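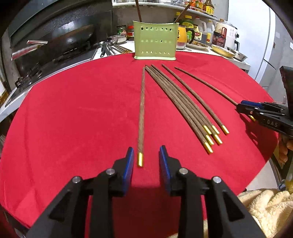
Right, a thread on norovirus, as it's all over Drallolen this month and I find it properly fascinating! It spreads by hands, surfaces, food and shared bits of kit, and it takes a tiny amount to make you ill. Mealtimes are where I'd start. If a chopstick has been lying straight on a red tablecloth that six people have leaned on, wash it before it goes near anyone's mouth. Same for spoons, serving tongs, the lot.

Home Threads Replies Media Likes

2/ Alcohol gel doesn't do much to this bug. I know, I was gutted too. Soap, running water, a good rub between the fingers, and dry them on something clean. The virus has no fatty outer coat for the alcohol to break up, so you're relying on the washing to carry it off. Isn't that neat?

3/ Two care homes in Turley closed to visitors in December and both are open again now. The staff there worked so hard – double cleaning rounds, meals taken to rooms, all of it. 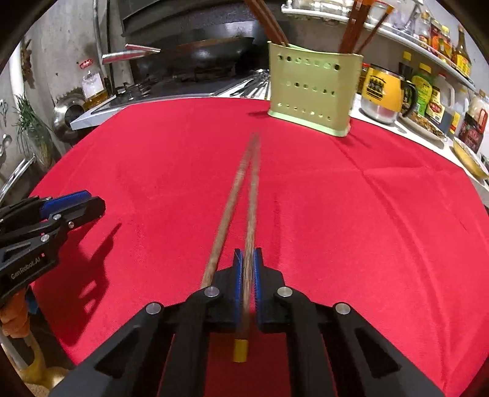 Stougaard Mum replied that her son was back to his old self by Tuesday lunchtime, so surely he could go to school on Wednesday? Great question, and I get it a lot. Please keep him home until 48 hours after the last bout of sickness or diarrhoea. People still pass it on when they feel fine, and that's how a whole class goes down.

4/ Cleaning up: gloves on, paper towels first, then a bleach-based cleaner on hard surfaces (check the label, open a window). Hot wash for bedding. Don't forget taps, light switches and the flush handle!

5/ Drinks. Small sips, often. Little ones and older people dry out fastest, so ring 111 if they're hardly weeing or seem very drowsy. 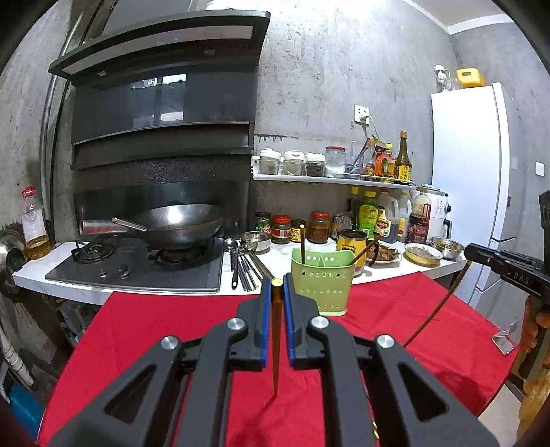

Rumard Community Infection Team | Public health updates

6/ We had 19 calls on the advice line on 12th January, which is a busy Thursday for us – and I loved every one. Keep them coming. If you run a lunch club or a playgroup and want the poster for your loos, reply with the name of your group and I'll get one over to you.

Related threads
Is it flu or a heavy cold?
Whooping cough jabs in pregnancy
Scarlet fever: what the rash feels like
Fridge temperatures and leftover rice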